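**Re: [equipment] Second pair of grippers, and what else goes on the order**

Hi all, quick one before the order closes, with the tabletop work underneath.

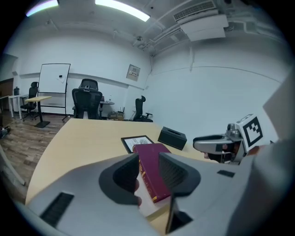 Liam Parsons wrote that he'd hold off on a second pair until we know what spare finger pads cost, and I think he has a point! His whole message is copied below for anyone who missed it.

> On Saturday, February 20, 2021, Liam Parsons wrote:
>
> Amber, I'm for the second pair, but the Nelitz quote is $1,088 and it leaves out pads and cables. Arow came in at $700 with pads, no case. Could we ask both for the same list before we pick? I'd also like a line for printed marker cubes. We always forget those and then somebody is up late with a glue stick.
>
> Liam

So I wrote to both of them. Arow will add the case and still hold the $700, which I'm thrilled about. Nelitz hasn't answered yet.

Hardcovers are what I'd plan around. A thick book held upright between the fingers is a nice honest test of grip, and I'd love to see the same thing done with thin paperbacks, which the Haworth people keep asking for. Softer pads might be worth the extra money there (Liam, do you still have the Grelora sample sheet?).

My draft:

- Gripper pair with case, Arow: $700
- Spare pads, 6 sets, plus cables and marker cubes: $402

It's a bit over the bare Nelitz price, but with everything in it! Please send changes to the list and I'll redo the sheet Monday night.

Amber Heywood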